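The Snack Drawer, and Other Things My Grandmother Got Right

Posted 14 December 2018

I have been meaning to write about afternoon snacks since March, when my aunt Zohreh Ahmadpour stayed with us for three weeks and quietly rearranged my entire kitchen. I say quietly, but she sang the whole time, so maybe that is the wrong word. Anyway, she moved the tea to where I can reach it, she threw out a jar of turmeric older than my marriage, and she asked me why on earth I kept walking around the house eating things out of my hand.

I didn't have a good answer. At my grandmother's apartment you sat down at four o'clock. There was tea, there were dates, there was a dish of roasted chickpeas that always tasted a little of the cupboard they lived in, and you sat until the second glass was finished (the third if my great-uncle was telling the one about the train). You did not take a cookie to the window and eat it over the radiator. I tried it once and I still remember the look!

So after Zohreh went home I decided we would have a proper four o'clock, at least on the days I work from the house. I am not making saffron rice pudding in the middle of a work day, let me be clear about that. Most of what we eat is the ordinary stuff that comes in a wrapper. What changed is that it goes on the table, and so do we.

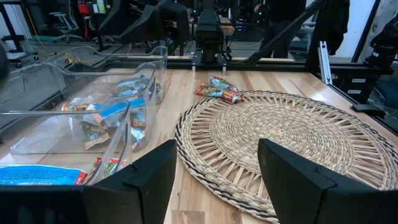
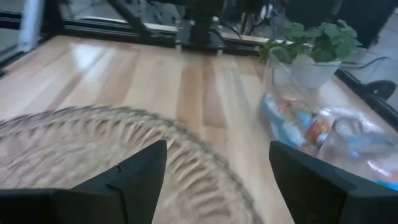
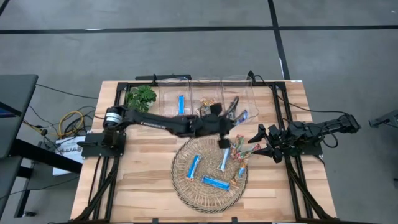
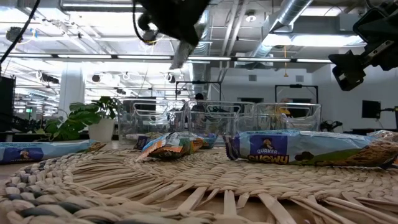 Woven straw-colored rounds and a few snack bars, my favorite kind of table.

My friend Tatiana Holub thinks the whole thing is adorable and also that I have too much time. She eats standing at her counter with one shoe on. But she came over last month on a gray, miserable afternoon, stayed for two pots of tea, and told me a long story about her first landlord that I had never heard in eleven years of knowing her. I don't think I would have gotten that story in the car.

The tea itself has been a bit of an adventure. I grew up on a loose black tea with cardamom and I cannot find the same one here, so I have been mixing my own – two spoons of plain Ceylon to one of Earl Grey, and three cardamom pods that I crack with the bottom of the glass. Shahla Shahbazi from my old choir says to add a little dried rose and go easy on the steeping. I tried the rose. My husband said it was like drinking a very nice soap, and then he had another glass, so I have no idea where we stand on rose.

Some afternoons it falls apart, of course. The phone rings, or I have a deadline, or there is nothing left but the flavor of granola bar that none of us likes and that I keep buying by mistake. On those days we have plain tea and I cut up an apple. My grandmother would have peeled it in one long ribbon and handed the slices around on the tip of the knife, which used to terrify my mother.

Next I want to try making the little chickpea flour cookies, the ones shaped like clovers that crumble all down your sweater. Zohreh has promised to read me her recipe over the phone, although she measures everything with a tea glass she has owned since 1970-something, so if anyone has a version with cups and spoons, please leave it in the comments.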